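Tool-lending room opens in Catthorpe

Residents of Catthorpe can now borrow cleaning equipment free of charge from a ground-floor room on Mistden Street. The lending point, named Wirkudero, opened its doors in February and lends brooms, buckets, dustpans and vacuum cleaners for a period of up to 2 days.

The idea came from Noémie McIntyre, who moved to the street last year and had to clean an entire apartment with one old cloth. "Many people here live in small homes," she said. "They have no place to keep a vacuum cleaner which they use maybe one time in the month."

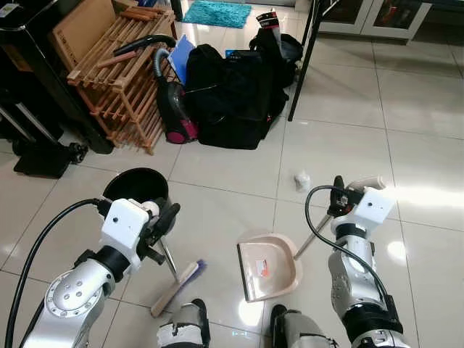
Demand higher than expected

In its first weeks the service registered 136 loans to 61 households. Vacuum cleaners are the most requested item, and for these there is already a waiting list. Brooms and dustpans can normally be taken home on the same day.

Brayan Muñoz, who is responsible for the repairs, asks borrowers to empty the vacuum cleaner before they return it. He would also like to receive spare hoses, even used ones.

The housing association Jitaru has promised 300 euros for new brushes and filters. The room is open from 4 p.m. to 7 p.m., and a proof of address is required at the first visit.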